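About Clonmont

Clonmont has been making sensible stools for people with high shelves since 1993. We started with one model, moved on to 2 others, and then stopped, having run out of heights that anyone asked for.

The company was set up by Halvard Backlund, who wanted something to sit on while he fixed his boat and couldn't find it in the stores. The boat was sold years ago. The stools are still with us, and so are many of the people who bought the early ones and write in each August to ask if we sell a single leg. (We do. Please tell us which model.)
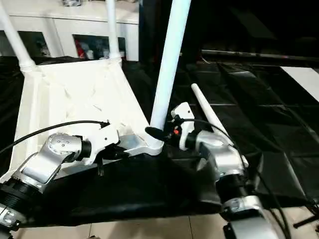

Everything we sell comes flat in a box, seat first, legs underneath, with a page of instructions that Lovisa Eklund has rewritten three times. The current version has fewer words and a bigger drawing. Calls to the office have gone down, though Lovisa would like it known that some of you are still putting the feet on first.

Devendra Tyagi looks after design and is against cup holders. Akua Tetteh runs orders and returns, and will answer your email before lunch if you send it before ten. Alvar Björklund handles spare parts and has strong views on people who stand on the very edge of the seat.

We don't make tables. People ask. Try Virholm, they're very good at it.

Office and parts counter open from nine to four. Ring the bell twice, the first one never works.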